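Visit to the Castness manipulation laboratory, Umley
Report to members, 28th October

Members of the Dranummont automation group were received at the Castness laboratory in Umley for a morning of gripper comparisons. The purpose was to see how the laboratory assesses fingers and wrist cameras in simulation before any hardware is ordered.

Two grippers were under review: the laboratory's standard parallel model and a linkage design from Kolev. Each is put through 245 simulated kitchen tasks, and the results are logged by object type. Staff explained that transparent items receive particular attention — their outlines are easily lost against a patterned background. The glassware trials are set on a veined marble counter and viewed from above, with the black gripper working close to the glass. 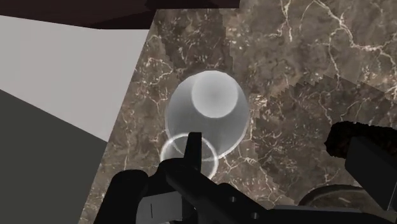

Blagoje Nikolovski asked whether a good score on rendered glass would carry over to the real article, and suggested that fingertip width deserved a separate trial. The laboratory replied that a bench comparison of 40 objects is planned for December, using the same camera height and the same controller settings.

The group then viewed the controller logs, which at present hold 3,474 attempts. Access for members may be requested in writing through the Dranummont office.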